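Boiler locks out every morning, runs fine after a reset

5 min read

Okay, so I've been keeping notes on this one as I go, partly for Blair Rennie, who services our heating, and partly because I went through about a hundred forum threads looking for the same problem and never found one with an ending. So this one's going to have an ending!

The setup: oil-fired Bredau boiler in the basement, outdoor tank on the north side of the house (275 gallons, the usual upright kind), copper line coming in through the sill. The burner control is a Korkico with a red reset button and one little light that blinks at you. We heat the whole house with it plus the hot water, so when it quits, everybody knows.

What it does: sometime before we get up, it locks out. Red light, cold radiators. I press reset, it rumbles for a second, catches, and then runs all day like nothing happened. First time was in January, on the coldest night we'd had, and I figured it was a fluke. Then it did it again the next morning, and the next.

Things I checked first (please don't tell me to check these!):

- Tank gauge. Just under half. I also dipped it with a stick because I don't trust that float, and the stick agreed.
- Thermostat batteries. New.
- Emergency switch at the top of the stairs. On, and nobody's bumping it.
- Oil filter. I changed the cartridge myself and bled the line after. The old one was dark but not awful.

The new filter bought me two good mornings and then it was right back to locking out, so I got pretty excited for nothing.

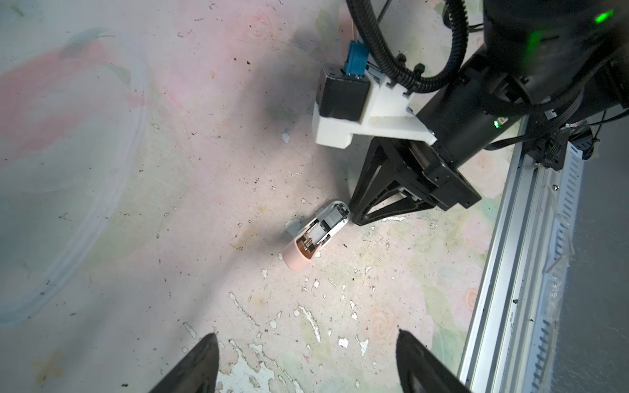
After that I started writing down the outdoor temperature at bedtime, and that's what cracked it open. Any night that stayed above 20, no lockout. Any night below it, lockout, nearly always between 4 and 5 a.m. I called the office at Pradolton, where we get our oil, and talked to Miroslava Vakulenko, who was so patient with me. She asked whether our tank was indoors or out, and then whether we'd been getting straight heating oil or the winter mix. I had no idea! She looked it up and our last fill was in early fall, straight oil, no additive. Her guess was that it was starting to gel in the outside part of the line.

Blair came by Saturday and pulled the nozzle, which was a little dirty, so that got swapped too. Pump pressure was fine. Then we went outside and found the foam sleeve on the oil line had split and slid down, leaving a good stretch of bare copper right where the wind comes around the corner. It's MacLeish pipe wrap, put on by the last owner I think, and it was pretty crumbly.

What we did:

- New insulation on the whole outdoor run, taped at the seams
- Cold-weather treatment in the tank, followed by a top-up of the winter mix so it would blend in
- New nozzle, and the electrodes reset while the burner was open

One thing Blair told me off for: I'd been hitting that reset button over and over. On one bad morning I must have pressed it five times. You're not supposed to do that, it can leave unburned oil in the chamber. Once, and if it locks out again, call.

UPDATE: It went down to 9 last night and the boiler was running when I came down for coffee. Radiators hot, no red light.

UPDATE 2: Eight cold nights now and not one lockout, so I'm marking this solved. Blair still wants to move the filter indoors in the spring, and I've said yes to that.

Related tickets
- Burner rumbles on startup, then settles down
- Tank gauge stuck after a delivery
- Hot water fine, upstairs radiators cold
- How to bleed an oil line after running out
- Smell of oil near the filter housing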